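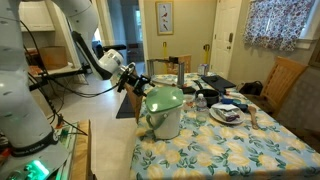 4.2 Gripper comparison on household containers

We compared two grippers, the Koltley and the Vondráček, on the same arm and under the same controller. Each made 140 attempts per object at a closing speed setting of 6. Zuzana Bednárik ran the Koltley trials and Kerubo Were the Vondráček trials, all at one dining table. An attempt counted as a success if the object was held clear of the cloth for 12 seconds. Handles gave both grippers more trouble than plain sides did, and the wrist view was of most use there. Figure 3 shows the wrist view with the fingers at a green basket with a mesh side and a carrying handle.
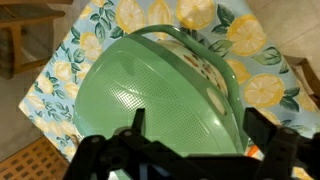 Why was the controller kept the same for both grippers?
A change of controller would also have changed the approach path, and we could not then have put a difference in results down to the fingers.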